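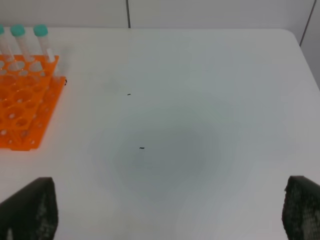

Werkstatt und Labor: Hinweise zur Pflege des Greifaufsatzes Clutgate

Der Greifaufsatz Clutgate wird von der Firma Etanel als Mietgerät oder zum Kauf angeboten. Der Kaufpreis beträgt 3.575 Euro; der Wartungsvertrag mit Kinnunen wird gesondert abgeschlossen. Die folgenden Hinweise richten sich an Lehrwerkstätten und kleinere Labore, die Röhrchen in Ständern automatisiert umsetzen lassen.

Arbeitsfläche
Die Tischplatte ist vor jedem Durchlauf mit einem fusselfreien, leicht angefeuchteten Tuch abzuwischen. Auch kleine Krümel können unter den Ständer geraten und ihn schräg stellen. Scheuermittel sind nicht zulässig.

Ständer und Röhrchen
Für helle Tische empfiehlt Etanel Ständer in kräftigen Farben. Zweistöckige Ausführungen führen die Röhrchen oben und unten. Schraubkappen werden von Hand gerade aufgesetzt und mäßig angezogen.

Greiferfinger
Die beiden Finger werden nach Schichtende mit lauwarmem Wasser und einem Tropfen Spülmittel gereinigt und anschließend an der Luft getrocknet. Lösungsmittel greifen den Belag an. Nach mehr als 4.000 Greifvorgängen ist der Belag zu prüfen und bei glatten Stellen paarweise zu ersetzen.

Aufbewahrung
Bei längerer Nichtbenutzung wird der Aufsatz abgenommen und im Koffer gelagert, die Finger geöffnet. Ersatzbeläge sind über den Fachhandel Hoturley erhältlich. Bestellungen, die bis 14 Uhr eingehen, werden am selben Werktag bearbeitet.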